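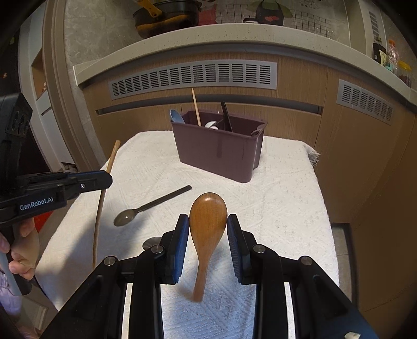 Pad checks come first at Trulstead's kitchen station

3 min read

Trulstead has changed how it looks after the hand-held grippers at its kitchen station in Pirness, moving the finger pads to the top of the daily check and cutting the time a pair can stay in service.

The station is a small table with a white textured towel over it, set up in a working kitchen next to the counter. Operators use the grippers to pick up spoons, chopsticks and other utensils and put them in a plastic caddy. The recordings are used to train robot arms to do the same job.

Until this winter, finger pads were replaced after 2000 grips. The limit is now 1000, with an inspection every 200. Raghavendra Devadiga, who maintains the equipment, said the old figure was carried over from a station that handled cardboard boxes.

"A box gives you a big flat side to hold," Devadiga said. "A rice spoon has a thin handle and a round bowl, and all the load goes to one small patch of the pad. We were seeing shiny spots long before the pad was due."

One pair was pulled in February after 587 grips, when a metal spoon began to turn between the fingers each time it was lifted. The gripper itself tested fine. New pads fixed the problem the same afternoon.

The morning check takes one person less than ten minutes per gripper. The pads are wiped with a damp lint-free cloth and left to dry. The fingers are then closed on a strip of paper, first at the tips and then farther back. If the paper slides out at either point, the fingers are not meeting evenly and the gripper goes to the bench.

After that the operator closes the fingers around a wooden rice spoon, holds it upright with the bowl at the top, and counts to 20. Wood was chosen for the hold test because the grain gives the pads something to grab, so a spoon that slips is a clear sign of trouble. A second hold with a metal spoon follows. Some drift is allowed on that one.

Fasteners on the upper joints are checked by hand at the start of the day and with a driver at the end of the week. Devadiga asks operators not to tighten them on their own. An overtightened joint makes the fingers stiff to close, and a stiff gripper shows up in the recordings as jerky motion.

The towel is part of the setup too. It keeps metal utensils from skating across the table when a finger touches them, and it cuts down on glare from the tabletop. It also sheds lint, which collects on the pads and makes them slick. Towels are now washed before first use and shaken out between sessions, and any loose thread near the fringe gets trimmed.

Stations with two grippers have one more step. Both are closed and opened together while a second person watches for a lag between them. If one trails the other, both are restarted and their positions are zeroed again before any utensils go on the table.

The caddy goes at the back of the towel, with the long side facing the operator. Its place is marked on the underside of the towel with a few stitches, so it can be found by touch after a wash.

The new schedule has added to the parts bill. Trulstead buys its pads from Kashindye, a small molding shop, and has doubled its standing order. Devadiga said the cost is still lower than throwing out a session and recording it again.

The company's second kitchen station, in Clustthorpe, is still working to the old limit. It will switch over when its current box of pads runs out, and the paper test will start there at the same time. Log sheets for both sites will have a new column for the grip count at each pad change.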